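We use cookies to remember your login and show you relevant adverts. By continuing to browse you accept this. [OK] [More]

Re: Student project, grip on curved parts

fakier_build wrote:
Sunday, June 3, 2018
We're stuck on the handling task for our final-year project. The hand has to take a curved white plastic part by the edge and carry it to a taped square. Fingers over the top, thumb underneath. Over 21 runs we dropped it 3 times, always on the turn. Marks come off for drops, so I'd like it sorted before the demo.

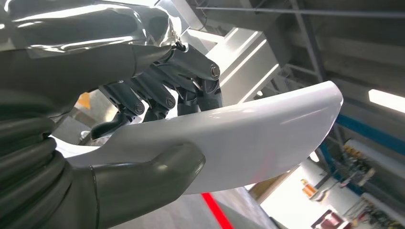
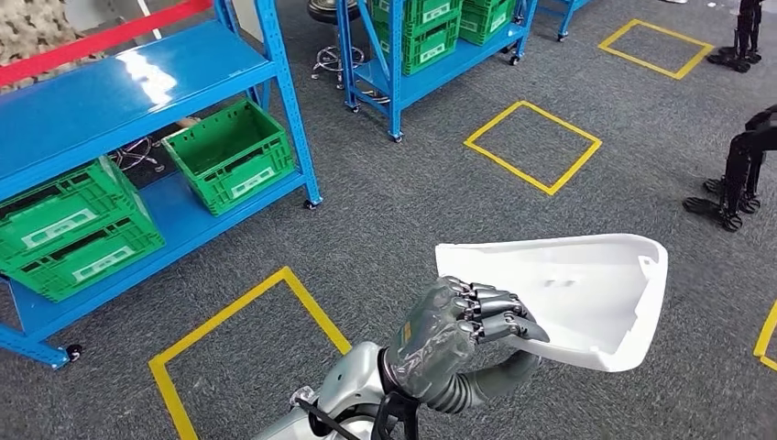 Chukwuemeka Uzor reckons the thumb is doing too little and the fingers too much. Slow the close and let the thumb touch first, then bring the fingers down. He had the same trouble in April with the Brosach covers.

Ultar wrote:
Don't agree. Thumb first will push the part up before anything is holding it. I'd leave the order alone and take the turn at half speed.

adebisi2 wrote:
What are you logging at? We went to 1000 Hz and could see the slip start well before the drop. Before that we were guessing.

fakier_build wrote:
Nowhere near that. Will ask if we can change it.

Ultar wrote:
Change one thing at a time or you won't know what fixed it.

fakier_build wrote:
Fair enough. Half speed on the turn first, then thumb order. We've got the floor for two more afternoons so I'll post the numbers after the second.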